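4. Results and discussion

The household task set was run on the two-arm bench at the Pledton lab, using the Nunon control software with default speed limits. We logged 231 attempts over four chores: folding a towel, wiping a tray, closing a drawer and handling food in a toaster oven. Of these, 115 were completed without operator input. The count is strict - a towel folded with one corner turned under was scored as a failure.

Towel folding gave the poorest results. The arms lost the edge of the cloth whenever it lay flat on the table, and the Stotent grasp planner has no recovery step for this. Drawer closing was reliable but slow.

The oven task needs both arms together, one at each side of the baking tray, with the door folded down in front. Clearance at the sides of the tray is small.

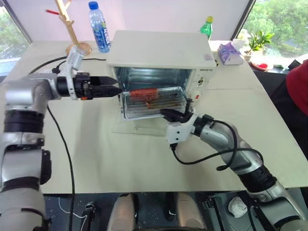
Timing between the two arms was the main source of error. A delay on one side tilts the tray, and the planner does not correct for a load that has shifted. The Requena trials report the same fault with heavier pans. We repeated the task at 2 speeds and found no clear gain from the slower one.

On this evidence the bench can do parts of a chore but still needs a person nearby. Cable routing should be changed before further runs - see section 5.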